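In October our group at Tolen began to teach the arm small kitchen tasks by hand. Lies Meijer holds the wrist and leads it slowly over the table, always from the same side.
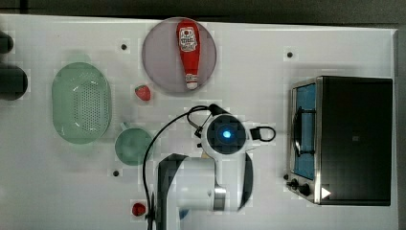
Teun Hendriks prefers the remote control from Mertens – it is slower, but his hands stay out of the view. 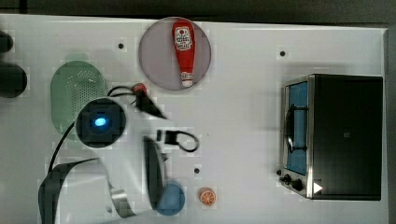
Page last changed: Jan 22, 2019

We have now over 850 recordings. Soft things are still the most difficult, and for these we ask each person to close the fingers in two steps.

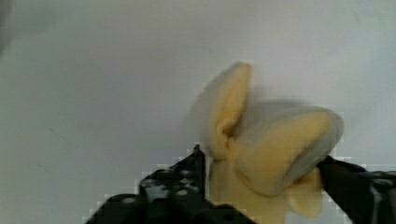 Who wants to try a turn can write to Lies. A turn takes four tasks.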